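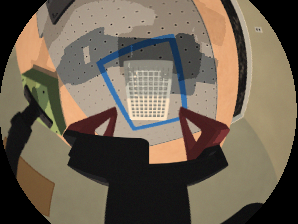
Pinza Vusteo Dallmont con cámara de muñeca — unidad de prueba

Precio: 831 € (IVA no incluido)
Peso del conjunto: 690 g
Simulador: modelo incluido con la compra

Llevamos desde junio comparando pinzas de dos dedos en el taller de Sisstead, y a esta le hemos cogido cariño. Los dedos son triangulares y abiertos por dentro, de modo que la cámara ve bastante bien lo que queda detrás, y eso se agradece mucho al acercarse a cestas de rejilla y otras piezas caladas — ¡las que más guerra nos daban con el modelo Nwankwo!

Ngozi Etim preparó la comparación en el simulador: 100 intentos por pinza, con la misma cesta y el mismo recuadro azul como objetivo. La Dallmont completó 69; la Nwankwo, 23. Tobiloba Ajayi repitió después la serie con la lente de ojo de pez y con la normal, y nos quedamos con la primera, aunque hay que calibrarla con paciencia (reserve alrededor de una hora, y un café).

Incluye dos dedos, cámara, cable y tornillería. El controlador se vende aparte.

Si duda entre esta y otra pinza, escríbanos y cuéntenos con calma qué piezas mueve.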